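Home | Notes | Workshop | Archive | About me
Print this page | E-mail this post

What I wrote in the budget for our second pair of arms

Last April I promised to write how we planned the money for the arms, and then I did not write it. Charito asked me again last week, so now I do it.

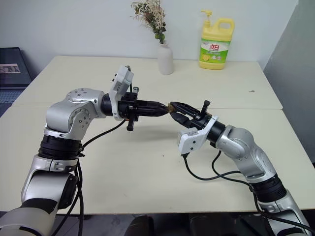 The first thing I want to say is that the price of the arms was the easiest line in the sheet. The seller sends you a number, you copy the number. All the other lines I had to find by myself, and for the first pair I did not find them in time. We paid for the arms and then we waited 14 days for a power supply that I thought was in the box. It was not in the box.

For the second pair I made the list with Noel Samonte, who does the purchasing for our group in Tuvilstead. He is not a robot person, and this was good for me. He asked "and what does it stand on?" I had written nothing for tables. Two arms that work toward each other need more table than you think, and if you push two tables together you must check that they have the same height. Ours had a difference the first time, small, but a fixture placed across the joint was always rocking. I put one afternoon in the plan for leveling.

Then the cables. Every wrist camera has a cable, every gripper has a cable, and they must be long enough for the farthest position of the arm. I measured with a string. Buy them longer than the string says.

Grippers were the line where Noel and I did not agree. I wanted four complete ones, so that we have 2 on the arms and 2 on the shelf. He wanted to buy only spare fingers. We looked in my repair notebook, and almost all of the damage was to the fingers -- so he was right, and we bought fingers. With the money that stayed, we took a better mount for the cameras from a small shop called Arel. I am happy with it so far.

The line I still do badly is time of people. Jonalyn Padilla sits with the new operators, and for the Jugah project we planned 44 hours of her work. We used 80. Passing a small piece from one gripper to the other looks simple when she does it. For a new person it is slow, because both hands must arrive at the same place and one must let go at the correct moment. In the next budget the training has its own line and it is not hidden under "setup" any more.

Dindo wants me to add a third station before the Bindura work begins. I told him I will first ask for the delivery times, then talk about money. If somebody has bought longer camera cables that keep a good signal, please write me the name of the seller. The ones I have now I bought in a hurry, and I would like to replace them before we order anything else.

Print this page | E-mail this post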